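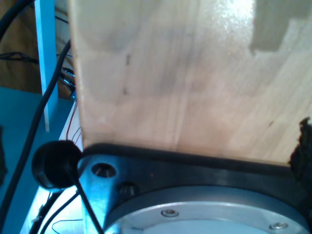 Inicio | Listas | Archivo | Darse de baja

Asunto: Re: Sala para el debate de octubre

Hola a todos:

> El debate de Hernilmont se queda sin aula magna. Nos ofrecen
> la 15, con 84 asientos, y ya hay 143 inscritos. ¿Qué hacemos?

Uf, ¡vaya faena! Yo no recortaría la lista — bastante costó que se animaran los de primero. ¿Y si hacemos las eliminatorias en dos turnos? El equipo Jidgate ya lo hizo así en primavera y el público iba rotando (con algún lío en la puerta, vale, pero se pudo).

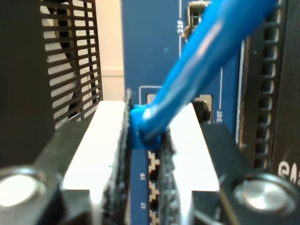 Otra cosa, las rondas. Con 90 minutos por turno hay que quitar una réplica, y prefiero quitar la segunda. El equipo Okik protestará, como siempre. La final la dejaría el domingo en la residencia Dudek, que tiene mejor salón y nos dejan meter café.

¿Me decís algo antes de las ocho? Un abrazo.

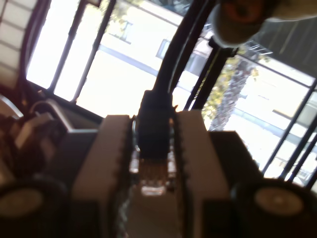
Conector RJ45 transparente, con la funda negra.

Comentarios

okik_2: Protestamos, claro. La segunda réplica es la buena.

tercerafila: Yo puedo ir a cualquiera de los dos turnos.

Usamos cookies para recordar tu sesión. Aceptar | Rechazar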